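4. The Notice and Its Readers

4.1 What the notices ask for

The written record of a shared kitchen is mostly complaint. Over 13 months we collected 681 notices from the walls, cupboard doors, refrigerators and microwave ovens of 11 kitchens in Laltau, all of them used by tenants of office buildings with no common employer. Praise is rare in the collection, and where it appears ("Thank you for keeping this area so clean!") it is usually taped above something that is not clean. We treat these as a form of the anticipatory thank-you, in which the writer expresses gratitude for an event that has yet to take place and shows no sign of doing so.

The most common request is that users wash their own dishes. The next most common is that they do it now. A smaller group of notices concerns the supply of goods that everybody uses and that belong to no particular tenant: dish soap, paper towels, salt, coffee filters, and the sponge. We call these goods thin commons. They cost so little that no tenant would think of putting them in a lease, and for the same reason the lease is silent when they run out. Earlier sections dealt with milk, where ownership is hotly contested. Thin commons are the opposite case. People will fight over the last of the milk, but we did not record a single dispute in which two parties each claimed to be the owner of the sponge.

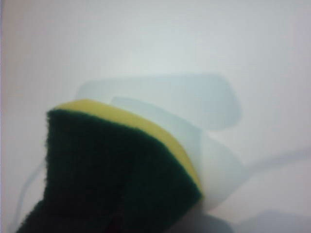
One reader of an earlier draft objected that the category is too generous, and that a good everybody uses and declines to buy should simply be called neglected. The point is fair as far as it goes. We keep the term for a practical reason: neglected goods do get replaced. In every kitchen we studied, dish soap ran out and dish soap came back. Somebody bought it. The question is why that person also felt obliged to write a notice about it, often a longer one than the errand would seem to deserve.

The answer suggested by our interviews is that the notice is the receipt. A tenant who buys a bottle of Kelludine for a kitchen used by strangers gets no money back and, left to the natural course of things, no credit either. The notice corrects this. "I have replaced the dish soap AGAIN" tells the reader little about dish soap. It establishes a creditor. Several writers declined to sign their names but used their own letterhead, which we take to be modesty of a limited kind.

Buyers of thin commons also show a marked preference for goods that can be seen to be new. Soap is ideal, having a level. Paper towels are nearly as good. Salt is a poor investment for anyone seeking recognition, as a full shaker looks much like a half-full one, and it was the item most often reported as missing from the kitchens at Chiu House. The sponge falls in between. For a day or two a replacement is conspicuous. After that it joins the room.

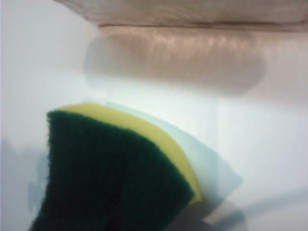

4.2 Tone and paper

Notices were coded for tone on a scale running from neutral through pained to legalistic. Coders agreed readily about the first and last of these and argued at length over the middle. A smiling face drawn by hand proved the hardest feature to code. On short notices it softened the message. On notices longer than a paragraph it was read by nearly all interviewees as a threat.

Tone was closely tied to paper. Sticky notes tended to be direct and were generally forgiven. Printed sheets were cooler in their wording and caused more offense, and a laminated notice was resented out of all proportion to what it said. One at Chiu House read, in full, "Please push in chairs." Tenants brought it up without being asked. Lamination appears to communicate that the writer expects the bad behavior to go on for years and has budgeted for it.

At Irkex, the firm that manages the larger of the buildings, an attempt was made to settle the matter centrally. All handwritten notices were taken down on a Tuesday and replaced with a standard set in the company typeface. The new notices used no capitals for emphasis and contained no sarcasm. Within the month tenants had begun adding notes in the margins, first correcting a spelling error in the microwave notice, then answering each other, and finally discussing the parking. We have kept the parking material for a separate paper.

Timing also mattered. Notices posted before ten in the morning were more measured than those posted after lunch, when the writer had presumably just come from the sink. The sharpest text in the collection, a single word followed by a row of underlinings, went up in the middle of a July afternoon during a failure of the air conditioning. Its subject was never established. Tenants from three separate firms each told us it had been aimed at them. 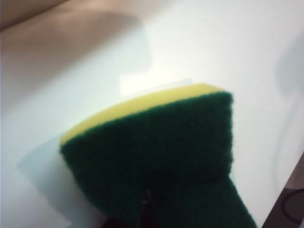
Figure 1. Kitchen sponge with bonded layers: pale yellow foam and dark green scouring pad.

4.3 Rules of use and the problem of detail

If tone is what readers remember, detail is what writers care about. A notice that has failed in its general form is usually followed by a more specific one. "Please keep the sink clean" becomes "Please keep the sink clean, including the drain." Then comes the list. The longest list in our collection gives separate rulings on oatmeal, rice and noodles, and closes with a provision for "other starches." It had been amended in at least two colors of ink.

Writers of such lists believe they are closing gaps. Their readers describe the effect differently. Asked about the starch notice, most could not recall any of its rulings, though they remembered that it was long and that it had been wrong about something. A few had gone back to check what was missing from it. Eggs were missing from it, as we were told repeatedly and with some satisfaction.
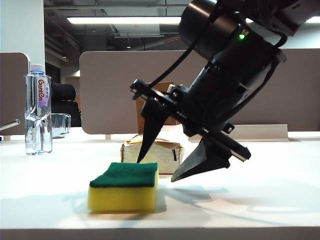

Detailed rules do worst where they concern the position in which a thing is to be left. Rules about removal at least have a visible end point: the plate is gone from the sink or it is still there. Rules about position call for a theory. Consider a sponge lying flat with its green scouring layer on top and the thick yellow foam underneath, as in the view before this paragraph. Some tenants would call that put away. Others hold that a sponge should be stood on its long edge, and a third group, small but with access to a printer, wanted the foam uppermost. Each group offered hygiene as its reason and each described the other arrangements as a known source of smell. We take no side, having conducted no tests, and we note only that all three positions were reported to us as "the normal way."

Disagreements of this sort rarely reach the wall. Tenants who hold strong views on position tend to act on them silently, turning the object over when they come in and finding it turned back when they return. One interviewee had kept this up with an unknown opponent since moving into the building and spoke of the other party with real warmth. The two had never met, so far as the interviewee could tell, although they might well have shared an elevator.

The silent correction therefore deserves a place beside the notice as a way of running a kitchen. It leaves no record, and a collection like ours, gathered from walls, will always understate it. We also suspect that it works rather better. Kitchens with few notices were not noticeably dirtier than the rest, and their users were much less likely to describe the people down the hall as animals.

4.4 Removal

Very few notices are ever taken down by the person who put them up. They fade, curl, lose a corner to steam, and are finally covered by a newer notice on the same subject. On the refrigerator door of one kitchen at Chiu House we lifted the layers in order and found that the oldest asked tenants not to post things on the refrigerator door.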